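Open day at a robotics lab: is a simulator demo worth keeping, or do I need a real arm in the room?

Asked in: Events and Demos 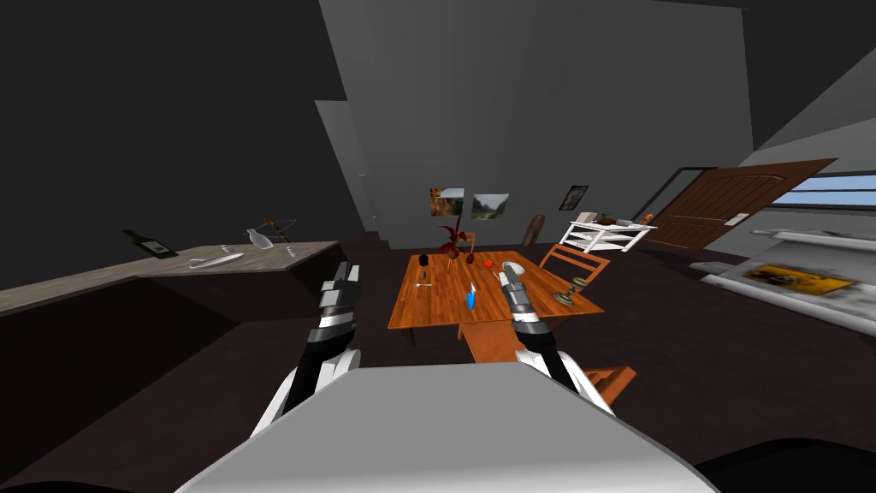 Our table-clearing sim, seen from the robot's side. Dining table in the middle, counter on the left.

Hi all, first time posting and hoping some of you have done this before. We have our open day coming up in April and I got handed the robot corner (I said yes before I knew what it was). The plan is a big screen running our two-armed robot in a simulated dining room, and visitors get to pick which thing on the table it should go for. The fork, the plant, the candlestick holder, whatever they like. We call the setup Tomar, and it runs on a desktop PC that is older than I'd like.

What I'm worried about is that people walk in expecting metal and get a screen. Last year we had 300 visitors through on the Friday and a lot of them were families. We do have one small real arm we could bring out, but then I need a barrier and someone standing by the stop button all day. Budget is 2000 dollars for everything, signs included.

So — sim only, real arm only, or both? And how long should each turn be?

Answer 1 (accepted)

I ran the demo table at the Plukon open house two years in a row, first with a real arm and then with a simulator, so I've made most of the mistakes already!

Keep the sim, but give people something to hold. We put a pair of cheap game controllers out and let visitors drive the grippers themselves, and the line never got short. Kids who wouldn't look twice at a video will happily stand there trying to pick up a fork for as long as you let them. Set the turn at 40 seconds and put a big countdown on the screen, because otherwise you are the one who has to tell a six-year-old to stop.

A few other things from my notes. Make the reset one key and tape a label on it. Your room looks pretty dim to me, and that will get worse on a projector in daylight, so turn up the lights in the sim or borrow a proper TV. I'd also think about starting with fewer things on the table. The small blue one near the front would be hard for me to make out from the back of a crowd, and people want to know what they're aiming for.

Real arm: bring it if you have the staff, leave it switched off on a stand if you don't. People love to look at the joints up close. We spent more on the barrier than on anything else and I still think about that money.

91 people found this helpful

Answer 2

Went to one of these at Mamell with my daughter and the screen part was fine, she had a great time. What bugged me was that the person at the desk kept talking about training data and I just wanted to know if the thing could do my dishes. So have a short answer ready for that one, you will get it all day long. Also chairs please. Some of us are standing around with coats and bags.

Answer 3

use Flernent for the queue tickets, its free

Comment from the asker: Thank you both, the controllers are ordered. I'm going with both — sim on the TV and the small arm powered off next to it. Still fighting with the lights. If anyone knows how to keep a PC from going to sleep when only the controller is being used, please shout, it did it twice this morning.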